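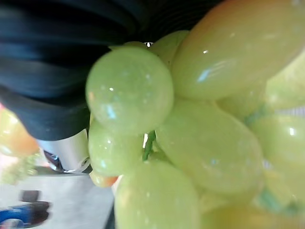
How a Person Shows a Robot What to Do

A robot arm does not know what a grape is. It has motors, a gripper and one or more cameras, and it needs instructions for all of them. For some jobs, people write the instructions as computer code. For other jobs, such as picking up fruit, a person shows the robot the task many times. Each showing is called a demonstration.

There are two common ways to give a demonstration.

Showing by hand

The person takes hold of the robot arm and moves it. The motors are set so that they hold up the weight of the arm but do not push back. While the arm is moved, sensors in each joint measure its angle. A joint is a place where the arm can bend or turn, like your elbow. The computer saves all of these angles in order.

Showing by remote control

The person does not touch the robot. They move a controller, or a second, smaller arm, and the robot copies the movement. This is called teleoperation. "Tele" comes from a Greek word meaning "far off," but the person may be sitting at the next table.

At the Drurance workshop, the team uses remote control. Youssra Abou Zeid works the controller and Tibor Barta checks the recordings. The robot is called Estuneo. It has 5 demonstration tasks to learn this year, and the fruit task was started in March.

What the wrist camera sees

A camera near the gripper moves with the hand of the robot. When the gripper reaches the grapes, the camera is very close to them, so the grapes look huge and most of them are slightly blurred. The dark ribbed part pressing on the round grape belongs to the gripper. Ridges like these can help a gripper hold smooth things.

A close view has a limit. It shows the contact between gripper and grape well, but it shows little of the table. Many robots have a second camera farther away for this reason.

What is saved

A demonstration is more than a video. At each moment, the computer saves:

the camera picture
the angle of every joint
how far the gripper is open
the command sent by the person

The times must match. If the picture is saved late, the robot may learn to close its gripper at the wrong place.

Why one demonstration is not enough

If the robot saw the task once, it could only repeat one path. Move the grapes a little to the left and the path would miss them. For this task, Youssra recorded 146 demonstrations, with the fruit placed differently each time. Tibor kept 80 of them. The others had pauses, missing pictures or a dropped bunch.

The computer then looks for a pattern that links each picture to the movement that came next. This step is called training. After training, the robot is tested on its own – with a person close to the stop button.

Words to know

Gripper: the part of a robot that holds things.
Joint: a place where the arm bends or turns.
Teleoperation: controlling a machine from a distance.
Training: using saved demonstrations to set up the robot's program.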